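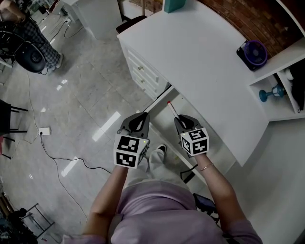
Desk thread, for everyone who asked what I ended up doing with the corner by the brick wall. Saturday was the day I finally dealt with the drawers. I'd been living out of three piles on the floor for weeks and I was so done with it! The big white L-shaped one stayed (it weighs a ton and I'm never carrying it anywhere again), the little fan with the purple grille got to stay up top, and everything that writes is going in a drawer. Even the red-tipped pen, my favorite, no exceptions.

2/ Some background. I bought this desk secondhand from Derek Tindall, who was moving to a smaller apartment. It's a Clammont, they don't make this shape anymore as far as I can tell. He threw in the drawers and the open shelf on the side and I paid him 200 for the lot. Best money I've spent on furniture, and I've spent some silly money on furniture.

3/ The old setup was a mug on the desktop with every pen I own jammed in it. Half of them dead. I tested them all on the back of an envelope while a podcast was on and threw out a whole fistful. If it skips twice it goes. No second chances, no "maybe it just needs warming up" (Declan Greenwood, I am looking at you and your shoebox)

4/ Drawer order, top to bottom: pens and sticky notes, then chargers and cables, then the paper stuff I can't toss yet. I tried it with cables on top first and hated it within an hour. I reach for a pen all day long and I need a charger maybe once.

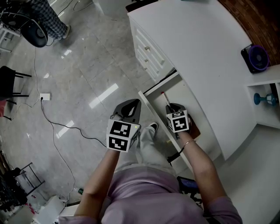
Pen drawer, open for business. Blue glass candle holder keeps its spot on the side shelf.

5/ Yes the candle holder is staying!! Dalia Berrada gave it to me and the blue makes me happy. The rest of that shelf is still up for debate. I want to keep most of it clear but I know what I'm like, give it until March and there'll be mail in every cubby.

6/ People keep telling me to get drawer dividers. I priced the Trarno ones and they wanted 36 for a set, plus shipping, for what is basically a tray with walls. I'm going to cut down a cereal box and see how long that lasts. If it looks awful I'll cave and buy them, and you'll hear about it

7/ Knobs! A couple of you asked. They're the small round ones it came with. I did think about swapping them for brass, then I pictured myself matching screw lengths at the hardware store for an entire afternoon, and no thank you. These are fine. These are good.

8/ Still to do: wipe out the bottom drawer, find a home for the printer paper, and figure out what the mystery key opens. It was in with the cables. Derek says it's not his. If you've ever owned a Clammont desk and it came with a tiny key please message me, I've tried it in everything in the apartment including the mailbox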